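The Inventory at Hirkville

The Office of Weights and Correspondence at Hirkville closed its doors to the public on a Wednesday in August. The notice posted at the entrance gave no reason, and the public did not ask for one.

Pak-hei Yuen had been appointed Clerk of Remaining Articles. His instructions, issued from Clutthorpe, ran to 36 pages. Section 5 required that every article be received in the small plank room, compared with the register, and assigned to one of three destinations: Girevura, the Varela annex, or disposal. Articles of sentiment were to be reported separately. The form provided a single line for these.

He began with the pointing devices, as Section 5 directed. The white ones were to go to Girevura. The black one appeared in the register under the name of the former Deputy Registrar, who had left the Office without signing for anything.
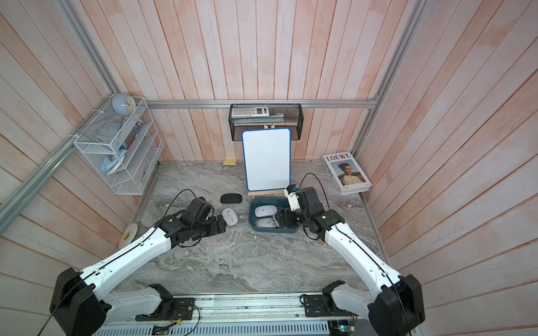
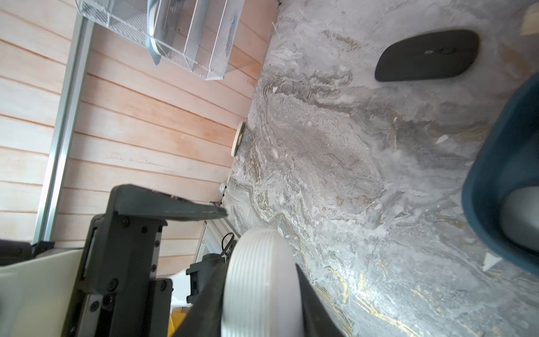

The Deputy Registrar had been a careful woman. She had written 200 letters a month to persons who disputed the weight of their parcels, and had answered each of them in the same patient terms. In her last winter she had added a sentence to the standard reply – "The Office regrets the difference" – and no authority for it had ever been found.

Mr. Yuen consulted the instructions again. An article whose holder could not be reached was to be sent to disposal after a waiting period of 3 days. He entered the date of receipt, and left the space for the destination blank.

At five o'clock a messenger arrived from Clutthorpe to collect the completed forms. He was informed that one entry remained open.

"On what grounds?" asked the messenger.

Mr. Yuen turned to the single line provided and wrote, in the hand required for permanent records, that the Office regretted the difference. He then signed the form, stamped it twice, and asked the messenger to initial the copy.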